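Kikard Two-Arm Bench Cell - Set-up Guide
Section 5: Running the dish rack routine

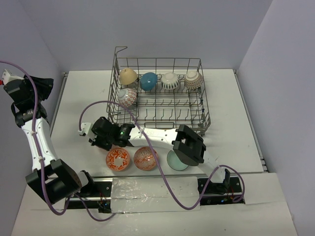

Fig. 5.1 - Dish rack routine in progress, with five bowls in the rack and three on the work surface.

This section covers the bowl-to-rack routine supplied with the Kikard cell. Complete Section 4 (Homing and joint limits) first. If you bought the cell second-hand or have moved it since the last run, repeat the homing check even if the controller reports that both arms are homed.

The routine is stored on the controller as program 101. It works with the standard grippers only. If you have fitted the Susemell soft fingers, load the settings listed in Appendix B before going any further.

5.1 Before you start

You will need:
The wire dish rack
Up to eight bowls
The rack template sheet from the accessories box
A dry, lint-free cloth

Bowls may be plain or patterned, and colours may be mixed. Do not use glass or clear plastic bowls. Bowls with a chipped rim should be thrown away, as the fingers close on the rim and may widen the chip.

5.2 Placing the rack

1. Press PAUSE on the controller and wait for both arms to stop.
2. Wipe the work surface with the cloth. Let it dry fully.
3. Lay the template sheet on the surface and line it up with the back edge.
4. Stand the rack on the outline, at the far centre of the surface, and remove the sheet without shifting the rack.
5. Push each corner of the rack down lightly. If it rocks, bend the wire feet until it sits flat.

Note: Program 101 does not search for the rack. A rack that is out of place by more than 5 mm will cause bowls to catch on the tines.

5.3 Placing the bowls

1. Set the bowls upright on the surface, in a row near the front edge. The gaps between them do not have to be equal.
2. Leave a clear strip between the bowls and the rack. The forearm needs this space when it reaches across.
3. Check that no bowl is touching another. Two bowls in contact may be picked up together.
4. Stand back and press SCAN. The screen shows the number of bowls found. If the number is wrong, move the bowls slightly and press SCAN again.

You may also start with some bowls already in the rack. Enter the filled positions on the LOAD page, or the arm will try to use them.

5.4 Cables

Each arm has a purple cable. The cables must be able to move freely through the full reach of the arms, so some slack is normal.

1. Check that the clip on the forearm is closed over the cable.
2. With the controller still paused, run a hand along the cable and feel for kinks or worn patches.
3. Move any loop that lies under an elbow bracket.

Caution: A cable may rest lightly on a bowl while the arm is working. If it drags a bowl out of position, stop the run and shorten the slack at the clip. Do not tape the cable to the work surface.

5.5 Starting a run

1. Set the speed to 60 per cent for the first run. Leave it there until you have had a full run without a stop.
2. Select program 101 and press START.
3. Keep hands, sleeves and tools outside the side walls until the screen shows DONE.

Bowls are placed in the rack tilted or turned over, with the base facing outwards. They do not all need to lean at the same angle.

Warning: The elbow brackets swing lower than the forearms and can pass directly over a bowl. Tall items such as mugs and jugs must not be left on the surface during a run.

5.6 If the run stops

Gripper closes but lifts nothing: the bowl has moved since the scan. Press PAUSE, put it back and scan again.

Bowl held but not released: open the gripper from the MANUAL page while supporting the bowl from below. Do not pull on it.

Stop code 300: a joint has met more force than expected. Look for a bowl or cable caught against the rack, clear it, then home both arms.

If code 300 comes back after homing, contact the Valderrama service desk and have your controller serial number ready. Spare clips and template sheets can be ordered from Ravemlow - see the parts list at the back of this guide.

Guide text: Walter Villanueva. Revised June.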